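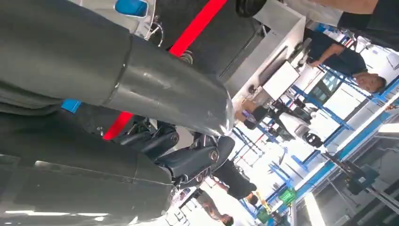 Tempo de leitura: 4 minutos

Capítulo 3
A água no solo

Ao terminar este capítulo, o estudante deverá ser capaz de distinguir as formas de retenção da água no solo, interpretar uma curva de retenção, calcular a água disponível para uma cultura e reconhecer os sinais de drenagem deficiente no campo.

3.1 Introdução

A produção agrícola depende da água que as raízes conseguem extrair do solo, quantidade que raramente coincide com a que a chuva ou a rega fornecem. Uma parte escorre à superfície, outra infiltra-se para além da zona radicular e outra ainda permanece tão fortemente retida pelas partículas finas que nenhuma planta cultivada a pode utilizar. O agricultor que conhece apenas o valor da precipitação conhece, portanto, uma parcela reduzida do problema.

No vale de Samonte, que servirá de referência ao longo desta unidade, a precipitação anual média é de 847 milímetros, concentrada entre outubro e março. Trata-se de um valor confortável para a maioria dos cereais de inverno. Apesar disso, as parcelas arenosas da margem direita apresentam défice hídrico logo em maio, enquanto os terrenos argilosos de Lanine, a pouca distância, conservam humidade suficiente até ao início do verão. A diferença explica-se pelas propriedades físicas do solo, em especial pela textura, pela estrutura e pelo teor de matéria orgânica.

3.2 O espaço poroso

Um solo mineral é constituído por partículas sólidas, água e ar. As duas últimas fases partilham o espaço poroso, cujo volume total se designa por porosidade e se exprime em percentagem do volume do solo. No horizonte superficial de Lanine mediu-se uma porosidade de 44 por cento.

A porosidade total, considerada isoladamente, informa pouco sobre o comportamento da água. Importa sobretudo a distribuição dos poros por dimensões. Os macroporos esvaziam-se rapidamente por ação da gravidade e asseguram o arejamento. Os mesoporos retêm a água que as plantas absorvem. Nos microporos, a água encontra-se sujeita a forças de tal intensidade que permanece no solo mesmo depois de a vegetação ter murchado.

A mobilização excessiva, a passagem de máquinas em solo húmido e a perda de matéria orgânica reduzem em primeiro lugar os macroporos. A compactação daí resultante é muitas vezes invisível à superfície e só se revela quando se abre um perfil.

3.3 Capacidade de campo e coeficiente de emurchecimento

Depois de uma chuva abundante, o solo pode atingir a saturação. Cessada a chuva, a água gravitacional drena durante um período que varia, conforme a textura, entre um e três dias. O teor de humidade que subsiste quando essa drenagem se torna muito lenta recebe o nome de capacidade de campo. O limite inferior, abaixo do qual a planta murcha e não recupera, é o coeficiente de emurchecimento permanente.

A diferença entre os dois valores define a água utilizável. No solo franco da herdade do Priduno, a capacidade de campo corresponde a 27 por cento do volume e o coeficiente de emurchecimento a 12 por cento. A água utilizável é, assim, de 15 por cento, ou seja, 150 milímetros por metro de profundidade de solo. Uma cultura cujas raízes explorem apenas 40 centímetros disporá de 60 milímetros.

Convém recordar que nem toda esta reserva é igualmente acessível. À medida que o solo seca, a extração exige maior esforço da planta, e o crescimento abranda muito antes de se atingir o emurchecimento. Por esse motivo, os planos de rega fixam um limiar de esgotamento admissível, tratado no capítulo 5.

3.4 Observação no campo

Antes de passar às determinações laboratoriais, o estudante deve habituar-se a avaliar a humidade pelo tato. Recolhe-se uma amostra a meia profundidade da zona radicular, comprime-se na mão e observa-se se forma uma bola, se esta se desfaz ao ser pressionada e se deixa a pele húmida. O procedimento completo consta da ficha Testent, no anexo do capítulo.

Termos a reter: porosidade, água gravitacional, capacidade de campo, coeficiente de emurchecimento permanente, água utilizável.

27 partilhas

Conteúdos relacionados
Capítulo 2: Textura e estrutura do solo
Capítulo 4: Infiltração e escoamento superficial
Capítulo 5: Necessidades de rega das culturas
Ficha Testent: avaliação da humidade pelo tato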